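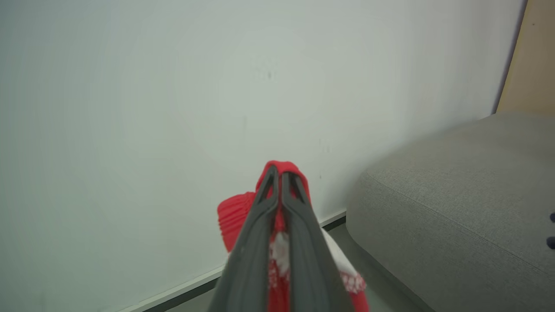 Why does a knitted fabric stretch when the yarn it's made from hardly stretches at all?

The stretch comes from the loops. Pull on a knit and each loop changes shape, getting wider and shorter or narrower and taller, while the yarn inside it stays almost the same length.

Textiles 1, Unit 2: How knits are built
Notes by Yesenia Chávez

I love teaching this unit, because once you see the loop you start seeing it everywhere – in your socks, your T-shirt, the cuff of your coat. Please read these notes before Tuesday and bring something knitted that you don't mind poking at.

Courses and wales

A row of loops running across the fabric is a course. A column of loops running up the fabric is a wale. Get these two words straight early, as the rest of the unit leans on them. On the front of plain stockinette the wales look like stacked letter Vs. Flip it over and you get bumps, which are the tops and bottoms of the same loops seen from behind. Same fabric, two completely different faces!

Weft knits and warp knits

In a weft knit, one yarn travels across the fabric and makes a whole course. Hand knitting is weft knitting, and so are most sweaters. Snip a loop and it can run down the wale like a ladder in a stocking. In a warp knit, many yarns travel up the fabric side by side, zigzagging between neighboring wales. Warp knits resist running and usually stretch less. A lot of swimwear and lace is made this way.

Why edges curl

Stockinette curls toward the back at the sides and toward the front at the top and bottom. The yarn was bent to make each loop and it wants to straighten out again, and every loop in the piece is pushing the same way. Rib and garter stitch mix knit and purl, so the pushes balance and the fabric lies flat (try it, it's very satisfying).

Gauge

Gauge is the number of stitches and rows in a set width and height. Say your swatch gives you 16 stitches to 4 inches. That's 4 stitches to the inch, so a 50-inch sweater body needs 200 stitches around. Wash and dry the swatch before you measure it. Elaine Quintana will have the good rulers out in the lab, and she'd like them back.

For Tuesday

Find one wale and one course on your sample and mark each with a pin. Stretch the fabric both ways and write down which way gives more. Then look at the cuffs or hem if there are any – is it rib, and does it spring back faster than the body?

Oduor Muli's section should also read the handout on fiber crimp.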